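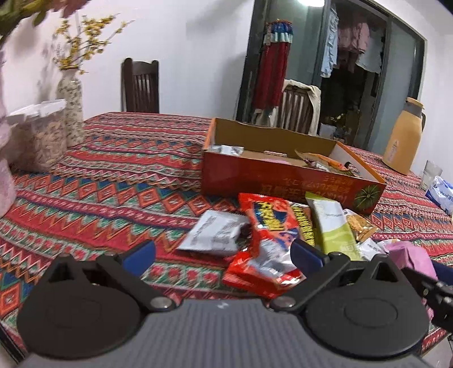

Caring for Table Linens

A tablecloth gets more wear than almost any other fabric in the kitchen. It catches crumbs, grease, candle wax and the bottoms of hot dishes, and then it gets folded up damp and pushed into a drawer. The tips on this page cover washing, stain removal, drying and storage for everyday cloths. Antique lace and silk need different handling and should go to a cleaner who knows them.

Before the first wash

Read the care label and cut it off only after you have written down what it says. I keep mine in an envelope in the linen drawer, with a word or two on each about which cloth it came from.

Strongly colored cloths, especially reds and navy blues, should be checked for bleeding. Dampen a white rag, press it on the underside of the hem and hold it there for a minute. If color comes off on the rag, wash the cloth alone in cold water until the rinse water runs clear. Patterned cloths with dark bands next to cream ones are the most likely to give trouble, and they should never be left soaking in a heap. The dark part will lie against the light part and mark it.

Cotton and linen will shrink in the first wash. Buy a cloth with a longer drop than you want, or wash it before you hem it if you are making your own.

Stains

Scrape off solids with the back of a knife before any water touches the cloth. Blot liquids with a dry towel. Rubbing pushes the stain into the weave and roughens the surface.

Red wine: Blot, then rinse from the back with cold water. Work in a little dish soap and leave it for ten minutes. Gianni Galli, who ran the dining room where I had my first job, kept club soda for this. I tried it beside plain cold water and could not see any difference.

Grease and oil: Cover with cornstarch and leave it overnight. Brush it off, rub in dish soap and wash in the warmest water the label allows.

Coffee and tea: Rinse with cold water, then dab with equal parts white vinegar and water. Test the vinegar on a corner first if the colors are bright.

Tomato sauce: Scrape, rinse from the back in cold water, then use liquid laundry detergent. A faint orange shadow will often fade if the damp cloth is hung outdoors for an afternoon.

Candle wax: Let it harden, or put an ice cube in a bag on top of it. Crack off what you can. Put plain paper towels above and below the spot and press with a warm iron, moving to clean paper as the wax comes up. Colored wax may leave dye behind.

Egg and milk: Cold water only. Hot water sets them.

Check every stain again while the cloth is wet. If you can still see it, treat it again and keep it out of the dryer.

Washing

Shake the cloth outside. Close zippers and hooks on anything else in the load, or wash the cloth with towels. A big cloth needs room to move, so fill the drum a little over halfway. Use the gentle cycle for loose weaves.

Skip fabric softener. It leaves a coating that holds grease and makes napkins less absorbent. Half a cup of white vinegar in the rinse is enough to take the stiffness out of cotton.

Drying and ironing

Line drying is easiest on the fabric. Hang bright cloths wrong side out and in the shade. In February, when nothing dries outside here, I fold mine over two chairs near the radiator and turn it once.

If you use a dryer, take the cloth out while it is still slightly damp and iron it then. Iron from the center toward the edges, on the wrong side for anything dark or textured. Spread a bath towel on the table if the ironing board is too narrow.

Folding and storage

Sharp creases weaken the threads when the cloth is folded in the same place every time. Fold in thirds one time and in quarters the next. Better still, roll it around a cardboard tube covered with clean cotton. Viola Santoro sent in the suggestion of a pants hanger with a towel over the bar, and it works well for cloths that are used every week.

Keep linens out of plastic bags, which trap moisture. Bare wood shelves can yellow white fabric over time, so line them with an old pillowcase.

Sizing

Measure the table, then add twice the drop you want to both the length and the width. A drop of 8 inches suits everyday meals, and up to 12 looks right for a formal dinner. Anything longer ends up in people's laps.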